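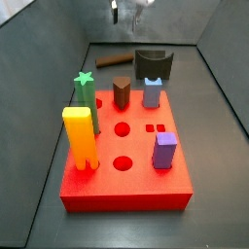 Figure 4.1 Five pegs of different section standing in a red board. The two round holes in the centre column are empty.

Chapter 4
Holes, Cradles and Walls: Locating Loose Parts

4.1 Scope of the chapter

Chapter 3 dealt with parts that are fastened. The parts considered from here to the end of Chapter 5 are loose. They carry no screw, clip or adhesive, and they stay in position because of the shape of whatever they stand in or against. A cup on a saucer, a chisel in a rack and a rolling pin in a grooved stand are all loose parts in this sense.

A feature that limits where a loose part can go is called a locating feature, or simply a locator. Three kinds are treated. A hole surrounds the part on all sides. A cradle meets it on some sides and leaves the others open. A wall bounds the region in which parts and locators are placed, and need not touch either. Most practical arrangements use more than one kind, and the first step in any analysis is to decide which locator is doing which job.

The reader should already be familiar with the six freedoms of a rigid body (Section 1.3) and with the notation for contact points (Section 2.2). Friction is ignored until Section 4.6.

4.2 Terms

The section of a part is the outline obtained by cutting it at right angles to its long axis. A part whose section is the same along its whole length is called a prism, whatever the outline, so that a round rod is a prism with a circular section.

The seat is the surface on which the lower end of the part comes to rest. The clearance is the gap between the part and the locator when the two are centred on one another. The lead-in is any chamfer or rounding which helps the part to enter.

Attitude describes the way up of a part and the direction of its long axis. Rotation about that axis is called clocking, and is kept separate from attitude throughout this book. Older manuals use 'orientation' for both. The Bajpai notation, followed here, writes attitude as a capital letter and clocking as a small one: U for upright, L for lying, T for tilted, then the clocking angle in degrees. A square prism standing with its faces parallel to the board edges is written U, 0. A lying round rod is written L, –, the dash recording that clocking has no meaning for it.

4.3 Holes and the order of a section

The number of different clockings in which a prism will enter its own hole, counted over one full turn, is the order of the section. It is found by rotating the outline about its centre until it covers itself. An equilateral triangle has an order of three, a square four and a regular five-pointed star five. A circle covers itself at every angle and its order is unlimited.

Order has a direct effect on handling. A square section repeats every 90 degrees, and so the worst starting error is 45 degrees. For a regular star it is 36 degrees. For an outline that covers itself only after a half turn, such as an oblong with rounded ends, it rises to 90 degrees. The general expression is 180 divided by the order.

Order should not be confused with ease of entry. The star is more forgiving than the square in clocking, yet its points and re-entrant corners give it a long outline for its area, and a small sideways error brings at least one point down on the face of the board. Designers commonly allow more clearance on a star than on a square of similar width.

Two further remarks apply to Figure 4.1. The first concerns the ends of the parts. The tall yellow peg has a rounded-rectangle top, but its lower end is notched and meets the board as two short legs. The light blue peg has its notch at the top. A notch in the end means that the piece is not a prism along its full length, and the end that enters the hole must be the one examined when the order is worked out. The outline seen from above is a guide only.

The second concerns height. The yellow peg stands in front of the green star and hides part of it from the viewing position used. In a board loaded from one side, tall parts are best placed furthest from the operator. Where the layout of the holes is fixed, the far holes should be filled first. Section 5.4 gives a method for deriving a loading sequence from the heights and the spacing of the holes.

4.4 Cradles

A cradle gives up some restraint in return for access. The part can be brought in from the open side, and it can be inspected or gripped without being withdrawn along its axis. Figure 4.2 shows a cradle with a flat base plate and an upright back, the upper edge of the back being cut to a concave curve. 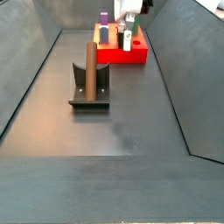
Figure 4.2 Brown cylinder standing on the base plate of a black holder, in front of the curved back.

The attitude in Figure 4.2 is U. The base plate acts as the seat and carries the weight of the cylinder. The back piece limits travel in one direction only. Nothing on the near side corresponds to it, and a push towards the viewer would be resisted only by friction at the seat and by the weight of the part. In the terms of Section 2.2, the base removes one translation and two rotations for as long as the end of the part stays flat on it. The back, where it is touched, removes travel in one sense of one direction.

The two small screws in the base plate belong to a different level of the analysis. In reading any assembly, the locator and its own support should be treated separately: first the part with respect to the cradle, then the cradle with respect to the floor. An error in the second is passed on in full to the first. A cradle twisted by five degrees on its base turns the direction of its back by the same amount, however well the part has been placed.

A round part has no clocking, so a cradle intended for it need make no provision for rotation about the long axis. The remaining questions are those of attitude and position. Worked example 4.1 takes a rod of 20 mm diameter and compares a flat back, a curved back of 20 mm radius and a vee of 60 degrees included angle.

4.5 Approach
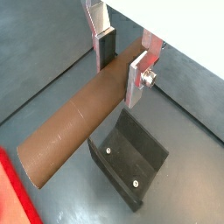
Approach is the path followed by a part during the last stage of placing, from the point at which the locator begins to limit the available movement. For a hole the approach is a straight line along the axis of the hole. For a cradle it is a region, bounded by the walls of the cradle and by whatever is holding the part. A part held between two faces from above, with its long axis sloping, is in attitude T. If an upright attitude is wanted, the slope must be removed before the end meets its seat. If the part is to lie against two walls meeting at a crease, its axis must be brought parallel to the crease instead. Screw heads on the inner face of a bracket, of which two can be seen on the black one beneath the tube, are to be included when the region of approach is drawn up. Any head standing above the surface reduces the region by its own height. A mark on the part can serve as a datum along its length: the thin pale line encircling the tube near its middle is of the right form, since a full ring can be read at any rotation.

Errors of approach are of three types. Offset is sideways displacement with the axis correct. Tilt is an error of the axis with the centre of the end correct. Overrun is excess travel towards the seat, and matters mainly for brittle parts and thin seats. Offset and tilt frequently occur together, and it is good practice to correct tilt first. A tilted part presents an end that is wider in projection than its true section, and any measurement of offset made on it will be in error.

The Gurkon tables in Appendix B list the greatest tilt at which a round rod will still enter a plain hole, for a range of clearances and depths. They are not valid for cradles.

4.6 Walls and the working area

Boards and cradles are usually placed inside a bin or tray. The walls have two functions. They keep a dropped part within reach, and they define edges from which the position of a board can be measured.

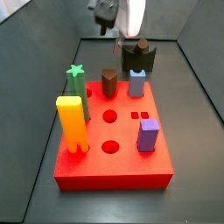
Figure 4.3 The board and pegs, with the light blue peg at the back right corner and the purple peg further forward on the right.

A rectangular board has two pairs of parallel edges, either of which may be used as a datum. The usual choice is the long pair, because an error of a given size at one end of a long edge produces a smaller angle. The centre line of any column of holes can then be set out from the chosen edge. In Figure 4.3 the two empty round holes lie one in front of the other in the centre column, and a line through their centres would make a convenient secondary datum. Circular holes are preferred for this purpose, as their centres can be found from any three points on the rim.

A bin wall that slopes cannot be used as a datum at an unspecified height. Measurements should be taken from the line where the wall meets the floor. If there is a fillet or an open joint along that line, the floor edge of the joint is used and the fact is noted on the drawing.

The distance between board and wall is set by the hand or tool that has to pass between them. It need not be equal on both sides. For hand loading, Flano practice is to leave at least 60 mm on the working side and whatever remains on the other.

Friction now has to be admitted. The load on the seat of an upright part is its own weight, and the sideways force needed to slide it depends on that weight and on the pair of surfaces in contact. Whether it slides or tips depends on the height at which the force is applied. Section 4.7 sets out the tipping condition for a rod on a flat seat, and Section 4.8 extends it to a part with two legs.

Last updated: May

Corrections to this chapter: Mayuree Limsakul, Nandix, technical texts desk
© Nandix. All rights reserved. Back to top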